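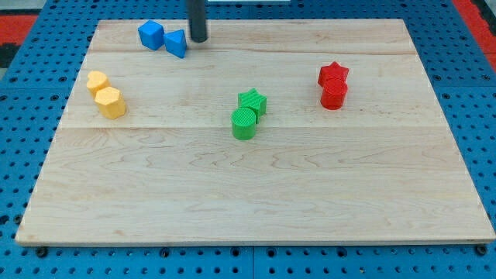 Colored blocks on a wooden board keep sliding, what to put under or on them?
Posted by Ayman Khalaf, 2024-07-22

Hello all. I prepare a small sorting activity for my nephew. It is 3D-printed blocks in blue, yellow, green and red, two of each color, and they stand on a light wooden board. There is a cube, a triangular prism, a heart and so on. The board is joined from planks and I rubbed it with oil in January, so it is quite smooth. When he pushes one block, the neighbor goes away also. I would like to keep the wood visible — the grain is nice and I don't want to cover it with cloth. Is there some simple way?

Salameh
I had the same trouble with printed pieces. The bottom side is too shiny from the print bed. Take sandpaper, 240 is too fine for this, I used a rougher one, and move the block in small circles on a flat table. Do it 24 times, then turn the block and do it again. After this wash the dust off with water and let it dry. My pieces became much more quiet on the board. Please try first with one you don't love so much.

Gellby
just buy a different board

Kutgate
Sanding helps, but I would also look at the oil. If you put too much in January, it can stay on top of the wood as a thin skin. Wipe the board with a dry cotton cloth, strongly, along the grain. For the blocks I use clear silicone dots, a sheet of 38 is cheap. One dot in the middle of each block is enough. With the heart, check which side he likes to have up — the dot must go on the other one.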